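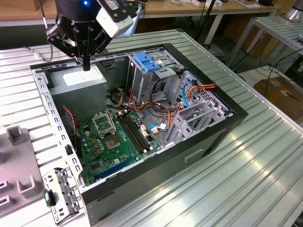
Castitz Refurbishing Center, Workshop Documentation Group

Section 6. Refitting the processor and memory in a desktop tower

This section covers the Ramel office towers and any other case of the same general layout, with the power supply in one upper corner, the board below it and the drive area behind the front bezel. It starts with the side cover already off and ends with the first power-on test. For stripping and cleaning, see Section 5. For drives and optical units, see Section 7.

Before you start

You will need:

Phillips screwdriver, size 2
Processor matched to the board (check the job sheet)
Memory modules, in matched pairs where the job sheet asks for pairs
Thermal paste, Vandix gray, small syringe
Lint-free wipes and isopropyl alcohol
Wrist strap and lead
Flashlight

CAUTION: Switch the power supply off at the back and pull out the mains cord before you reach into the case. Then press the front power button once and hold it for a few seconds to run down what is left on the board.

CAUTION: Do not open the power supply itself, whatever the fault. Swap it as a complete unit and put the old one on the electrical waste shelf.

6.1 Positioning the case

1. Lay the tower on its side with the open side facing up. It may be turned at an angle on the bench if that gives you a better reach into the socket.

2. Check that the case sits flat on the slats and does not rock. If it rocks, look for a loose rubber foot or a screw head underneath.

3. Clip the wrist strap lead to bare metal on the case. Painted metal does not give a good contact.

4. Move loose wires away from the socket and the memory slots. Power supply leads tend to spring back, so bend them toward the case wall or hold them with a reusable tie.

Note: Keep the white label on top of the power supply readable. The test record asks for the rating, and a label that has been scratched or soaked in alcohol has to be looked up by hand.

6.2 Inspecting the socket

1. Raise the metal retention frame fully. In the opening photo it is standing open just above the square socket, near the middle of the green board.

2. Shine the flashlight across the socket from two directions. Look for bent contacts, dust, hair and dried paste.

3. Remove dust with the hand blower. Do not use canned air closer than a hand's width, and never use a brush or a cotton swab in the socket.

4. If a contact is bent, stop. Write "socket" on the job sheet and send the case to the repair bench.

CAUTION: Do not rest a tool on the open frame or reach across it with a sleeve hanging down.

6.3 Fitting the processor

1. Hold the processor by its edges. Do not touch the underside.

2. Find the corner mark on the processor and the matching mark on the socket. Some boards have two notches along the edges as well.

3. Lower the processor straight down. It should drop into place under its own weight. If it does not, lift it straight out and check the marks again.

4. Close the retention frame and bring the lever down under its catch. Some resistance is normal on this type of frame. If the lever stops well short of the catch, open it and start over from step 2.

5. Wipe the top of the processor with alcohol and let it dry.

6. Put a dot of paste in the center, the size of a small pea. Do not spread it.

7. Set the cooler down level and tighten the screws in a diagonal pattern, a few turns at a time.

8. Plug the cooler fan into the header marked CPU_FAN. The markings on older Ramel boards are small and may be hidden by the cooler once it is on, so find the header before step 7.

6.4 Fitting the memory

1. Open the end clips on each slot you intend to use.

2. Line up the notch in the module with the key in the slot. The notch is off center and the module fits only one way around.

3. Press down with a thumb at each end until the clips close. Support the board with your other fingers if you see it bend.

4. Fill the slots in the order shown on the board or in the board leaflet. Slots of the same color usually belong to one pair, but on boards where all the slots are black you must read the printed numbers.

Note: Modules from the Akgül tray have heat spreaders that stand taller than the others. Try them against the cooler before you tighten it down.

6.5 Checking the cables

Go over every lead before you close the case. A half-seated plug is the most common reason for a failed first test.

1. Main power plug: push until the latch clicks over the lip.

2. Processor power plug: same check. It is easy to miss when it sits tight against the power supply.

3. Data leads: seat both ends. Do not fold the lead sharply at the plug.

4. Front panel leads: match these to the printed diagram for the board. If the power light does not come on later, reverse that lead only.

5. Twisted pairs and other thin wires: route them clear of the fan blades and the edge of the board.

6. Unused plugs: tie them back so they cannot fall onto the board when the case is stood upright.

6.6 First power-on test

1. Leave the side cover off. Connect the monitor, keyboard and mains cord, in that order, and unclip the wrist strap lead.

2. Switch on at the back and press the front button.

3. Check that the cooler fan turns within two seconds. If it does not, switch off at once.

4. Wait for the start screen and enter setup. Read off the memory size and the processor name and compare both with the job sheet.

5. Let the machine stand in setup for 900 seconds and watch the processor temperature. Switch off if it climbs steadily without leveling out.

6. Shut down, pull the mains cord, and fit the side cover.

If the test fails

No fan, no lights: check the rear switch, then the main power plug.

Fan turns, no picture: reseat the memory. Try one module alone in the first slot.

Repeated beeps: look up the pattern in the board leaflet and write it on the job sheet.

Machine starts and stops again: check the processor power plug and the cooler screws.

Wrong memory size shown: a module is not fully home, or the slots have been filled in the wrong order.

Record the result on form 107. Cases that pass go to rack 26 with the form taped to the side cover. Cases that fail twice go back to the repair bench with the form and the parts still fitted.

Section last revised 31 August 2019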